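Teaching by Hand Deserves a Budget Line

Savita Jaiswal, Parsa

The Stallow program will close its second round of recorded demonstrations in May, and its sponsors have asked whether 3,000 of them are needed. In my view they are, and the people who perform them should be paid as skilled staff.

Cloth is a hard subject. It changes shape under every touch, and written rules for handling it soon run out. A person guides it without thinking, and a robot can learn from a record of that person's hands.
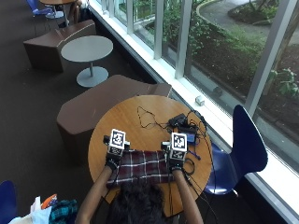
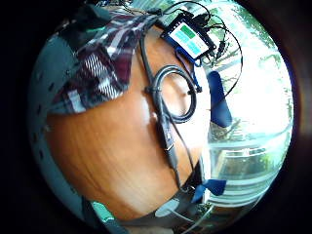 Critics at Clakow prefer simulation, which costs less per hour. Their argument has merit for rigid parts. It is weaker for fabric, where small errors in the model grow with each fold. The program holds 2,364 accepted demonstrations to date. I ask the sponsors to fund the remainder in full and to name the demonstrators in the final report.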